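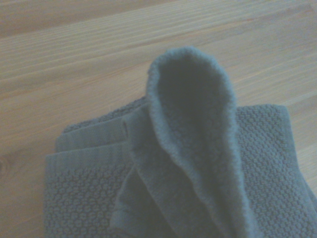

Hi all,

Catching up on the list after a stretch of ignoring my inbox, and I see the trade-in versus private sale argument has started up again! I've just come out the other end of selling mine, so I'll wade in while it's still fresh. Quoting the message that set me off:

> On 2023-10-12, Stefaniia Kobzar wrote:
>
> Hello everyone, I'm thinking of letting my Orkness wagon go before the rego is due in January. It's the diesel auto, 178 thousand on the clock, mostly highway. Stalach had a look at it when I was in for tyres and offered me $3,000 as a trade, which felt low, but they'd take it as it stands with no roadworthy and I wouldn't have strangers in my driveway.
>
> It has the usual peeling lacquer on the roof, a scrape down the left rear door and the tailgate struts are tired. Otherwise it drives well. The timing belt was done by the owner before me and I have the receipt somewhere.
>
> Do I spend money on it and sell it myself, or take what's on the table? And if I sell it myself, does anybody bother with a roadworthy first? I've read all the old threads and they don't agree with each other.
>
> Stefaniia

Right. First of all, find that receipt. I mean it, before you wash the thing or take a single photo for the ad, go through every drawer you own. On a diesel Orkness at that mileage the belt is the first question out of anyone's mouth, and "I have it somewhere" makes people's faces go all funny. When I was buying mine I walked away from a lovely green one (better than the one I ended up with, if I'm truthful) purely because the bloke couldn't show me any paper for the belt. He was probably telling the truth. I still drove home without it.

If you can't find it, ring the workshop that did the job. Most of them keep their job cards for years and the small ones will usually email you a copy if you give them the rego number and ask nicely. Mine was done at Govindasamy, and the woman on the desk there had it in my inbox before I'd finished my lunch.

Now, the trade-in money. I had nearly the same conversation with Stalach last summer over my silver one, and I went off in a huff, and then I sat down and thought about what a dealer has to do with a car like ours. They aren't going to put a wagon that age on the front row. It goes to auction or to some wholesaler with a tilt tray, and everyone along the way needs their cut. So the offer isn't an insult, it's just what the car is worth to somebody who doesn't want it. What you want is somebody who does want it, and those people are all reading the classifieds at eleven at night, same as the rest of us.

I also tried the Zarkgate yard out on the bypass, for what it's worth. They wouldn't give me a figure over the phone, kept me waiting in the showroom with a very bad coffee, and then came in $500 under Stalach. Then they rang back a couple of days later and wanted to know what it would take! So if you do go down the trade road, get more than one price and don't be in a rush to answer. And ask for the changeover figure, meaning what you hand over with your car gone and theirs in its place. A big fat trade-in number doesn't mean much if they've quietly stopped dealing on the new car.
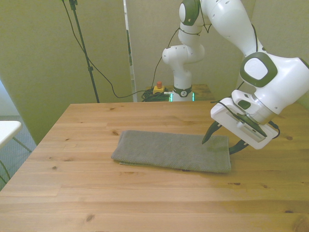 Stefaniia wrote to me off list after I'd started this, and she's happy for me to pass it on: she says the bit that worries her most is the test drive, handing the keys over to someone she's never met, and that she'd nearly take the lower price to get out of it. She also wanted to know whether people really do turn up with cash.

I get that completely. I was the same. What I did in the end was ask every buyer to bring their licence, took a photo of it with my phone in front of them, and went along in the passenger seat. I had my brother-in-law hanging about out the front pretending to look at his own tyres. Keys stay in my pocket until we're both at the car. Not one person complained, and anybody who does complain can go and buy a different wagon. If you don't like having people at the house, meet them in the car park at the shops, it's a perfectly normal thing to ask and half the ads say so now.

As for cash, one wanted to, and the rest all talked about bank transfer. Mine was a transfer in the end. I waited until I could see the money in my own account, in my own app, before I signed a thing. A screenshot on the buyer's phone isn't money. We stood in the kitchen making small talk about caravans for ages and it was a bit awkward, but that's fine, you'll never see them again.

So here's what I'd do with your particular car, going off your list of faults.

- **Roof lacquer:** leave it. A respray on the roof alone will never match the rest, and you won't see the money back. Say it in the ad, put up a clear photo, and the fussy ones will rule themselves out before they've wasted your evening.
- **Scrape on the rear door:** get a cutting compound on it and have a go by hand. Mine was mostly other people's paint and came up a treat. If your fingernail catches in it, stop there and leave it be.
- **Tailgate struts:** do these! They cost very little, you'll need a flat screwdriver and somebody to hold the tailgate up (or a broom handle, I've done it with a broom handle, I don't recommend it). A tailgate that drops on a buyer's head is a terrible start to a negotiation.
- **Cabin:** vacuum it, then vacuum it again with the seats folded. Get the smell of dog out if there is one. I don't bother with those shiny dashboard sprays, they make me wonder what the seller's up to.
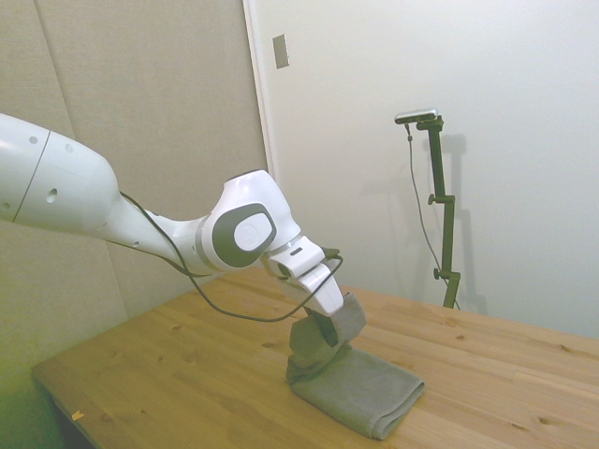 ## The roadworthy, since everyone fights about it

I know the old threads go both ways on this, and I've argued both sides myself at different times, so I can hardly throw stones. What changed my mind was selling the silver one without it. I'd priced it fairly, or so I thought, and every single person who came knocked off a great lump "for the roadworthy", and each of them had a different idea of what it would fail on. One fellow told me it needed a whole front end. It needed a globe and a bush.

With the one I've just sold I took it in first and got the list. You don't have to commit to all the repairs when you book the inspection, just ask them to ring you before they touch anything. Mine came back with a worn rear brake hose, a split wiper and a headlight aimed at the treetops — all fairly cheap, and none of it a surprise apart from the hose, which I was very glad to know about given I'd been towing with it. Once I had the certificate in my hand the haggling was a different game. People offered a bit less than asking, I came down a bit, done.

Do watch the expiry. The certificate only lasts so long and the rules on that depend on your state, so look up your own before you book. Don't get it done and then go away on holidays. If you want it gone by January, I'd have the ad written and the photos taken first, get the inspection, and have the ad live that same night.

And take the photos in the morning or late in the day, on an overcast day if you can manage it. Peeling lacquer under full sun looks like the car has a disease. You're not hiding it, you've got the close-up in there already, you just don't want it to be the only thing people see. I'd do the front corner, the back corner, both sides, the engine bay, the odometer with the engine running so the warning lights are off, the boot with the seats up and down, and the service book open at the belt stamp.

Oh, and price. Look at what the others are asking, and then look at how long they've been sitting there. Somebody's Orkness up the coast has been advertised so long I feel like I know the family. I'd pitch yours in the middle of the pack with the certificate and leave yourself a small amount to give away, as everybody likes to win something.
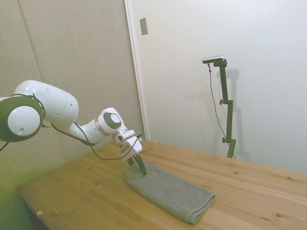
Should you take a deposit if somebody wants it held over? I would, as long as it's all written down. Put the car's details, the full price, the amount paid, the date it's held until, and what happens to the deposit if they change their mind, then both sign it and take a photo each. I asked for $500 on mine and the buyer didn't blink. I took the ad down straight away too, which seemed only fair, though I kept the other phone numbers just in case.

Don't forget to lodge your side of the transfer the same day, by the way. I left it to the buyer with my first car, a long time ago now, and got a stack of toll notices for my trouble. It's all online and takes no time at all. Ring the insurer afterwards and ask for the unused part of the premium back as well, they won't chase you to give it to you.

If you get sick of the whole business, the trade-in will still be there. Stalach's offer might shift a bit by the new year but I can't see it going far, and there's no shame in taking it for the quiet life. I'd just give the classifieds 2 weeks first with good photos and that receipt.

Does anyone have a set of the roof rack feet for the older Orkness lying around, by the way? I sold mine with the car like a goose and now I need them for the new one. Happy to pay postage.

Cheers,
Jen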